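Ticket 763: Home PC won't hold a print queue, Trodell label printer
Status: Closed
Opened by: Piroska Barta
Opened: August 4, 2026

Hi all! Long one, sorry, but I've been fighting this for a week and I want every bit of it written down somewhere.

I run a tiny seed business out of my back bedroom (mostly beans, some peppers) and I print my own packet labels on a Trodell desktop printer. I bought it in May and it was lovely right up until I tried to do my fall order, which is 1,000 labels in one go. It prints happily for a while and then just stops. No error, no beep, the light stays green. The queue window says "Printing" and it'll say that until the cows come home.

What I'd tried before opening this:

New USB cable. No change.
Different USB port, front and back. No change.
Turned off sleep on the PC, and on the printer too (it's buried under Energy, then Advanced, then Idle). No change.
Cleaned the label sensor with the little swab thing. No change, but wow, it was filthy.
Reinstalled the driver from the Trodell page. It stopped at label 381. Ran the job again and it stopped at 381 again!

That last one is what got me. If it was a bad cable or heat or whatever, I'd expect it to quit at a different place each time, right? Same label twice felt like a clue.

Update 1

Support asked me to split the job. Labels 1 to 400 in one file, and the rest in another. The first file stopped at 381, same as ever. The second file printed all the way through, every last one, while I stood there with my coffee not daring to touch anything. So big jobs are fine. Something in that first file is not.

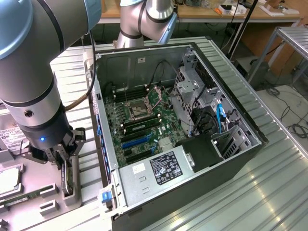

Could a single bad label really stop the whole job without giving an error?
It can, when the label contains a character the printer's built-in font doesn't have. The printer waits for the rest of a line it can't read, and the PC thinks the data is still being sent, so both of them sit there.

Update 2

Okay, so I went and looked at the spreadsheet the labels come from. The row after the last good label is a pole bean I get from a grower called Ogbonna, and I had copied the variety notes straight out of their email. It looked totally normal on my screen. Then I put the cursor at the end of the line and pressed the left arrow, and it took two presses to move one letter. There was something invisible in there! I deleted the whole cell and typed it again by hand, slowly, like my grandmother at a typewriter.

Ran the first file again. It went past 381 and kept going to 400. I may have cheered.

Update 3

Support suggested one more setting so it doesn't happen again. In the Bekov label software there's a box under File, Data Source, Import called "Plain characters only" and mine was off. It's on now. I pasted the original email text back into a spare row to test it and the label printed fine, minus a curly apostrophe, which I can live with.

One leftover: with that box ticked, the ñ in "jalapeño" comes out as a plain n. Support says to switch the font from Built-in to Trirero and leave the box ticked for the notes column only. I've done that and the peppers look right again. It prints a bit slower, but I've got more time than patience for retyping.

You can close this one. Thank you for sticking with me, and please pass on that the Idle setting really needs to be easier to find.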